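Students at Drelstead Technical College have recorded 253 practice demonstrations for Trollis, a project that teaches a robot arm to tidy a room. Their goal is 275 by December.

The class works in teams of up to four. One student performs a task with a pair of white hand-held grippers, and the others check the recording and label it. The data is then used to train the arm, which the students call Aris.
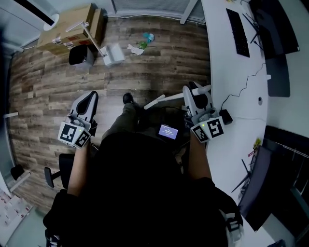

Labeling takes longer than recording, according to Idalina Cardoso, and her team redid three early tasks after moving their hands too fast. She would like next year's class to start with shorter sessions.

Hermine Koller, the course instructor, said the arm will be shown at the college's winter open house. Entry is free, and doors open at 4 p.m.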